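The Skondach Growers' Market will stay open through the winter for the first time, moving indoors to the former Leite furniture showroom on the east side of town in October.

The town signed a lease for the building last month. It has room for 23 stalls, compared with 19 at the outdoor site, and parking behind the loading dock. Hours will be 8 a.m. to 1 p.m., the same as in summer.

"People kept asking where they were supposed to buy squash after the tents came down," said market manager Jussara Camargo. "We didn't have a good answer -- now we do."

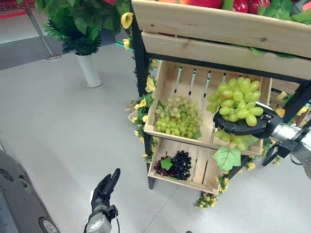 *A tiered fruit stand with a crate of pale grapes.*

Stall rent will be $215 a month, with power included. Vendors who sold outdoors this year get first choice of spaces, and the remaining spots will go to new applicants in the order they sign up. Baked goods, eggs and honey are allowed. Hot food is not, at least until the building's kitchen vent is replaced.

Selim Kahraman, who grows apples and pears on Groltard Road, said he plans to take two spaces and sell from cold storage until March. He said the bigger worry is whether shoppers will make the drive in bad weather.

The Nukolel bus will add a stop outside the building on market mornings. Applications are available at the town clerk's office.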